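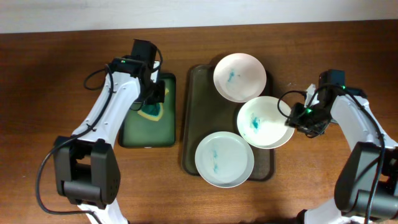
## What we're spending before we spend it

I've been working on the budget for a pair of tabletop arms since November, and I still open the spreadsheet every morning with my coffee and change something. The first version had one line on it: arms, 2. Oh, how I miss that version!

The job we picked is dishes. Small white bowls with streaks of blue-green on the inside, a sponge or cloth on its own little tray, one arm near the cloth and the other at the rim of a bowl. It sounds like nothing (my kid does it for pocket money), but it shaped almost every number in the plan.

Take the second arm. Dillik quoted us for a single, and I was ready to sign. Then we wrote down what the job asks for, and a bowl needs holding while something wipes it. So, two arms, two grippers, and a cable on each one that needs slack to move. I hadn't budgeted for cable. Put in more than you think.

Ruvix came back with a nicer gripper and a 23-page quote, and I read every page of it on the train. Spare fingers were on page three of the extras. Buy them now! We set aside $2000 for fingers, cables and mounting hardware, and my guess is it'll be gone by summer.

Then there's the cheap stuff, which I love. Trays, bowls, sponges, a solid table with enough room at the front for both bases. We got ours through Alemneh, the restaurant supply place out in Wollon, and the whole pile cost less than shipping one motor. Get extra bowls while you're there.

What I'm still stuck on is people time. Dillik's setup package covers 3 visits, and I've penciled in a fourth at our own expense, plus a month where I plan on getting no useful work out of the arms at all. Our accountant hates that line. I've moved it to a different tab.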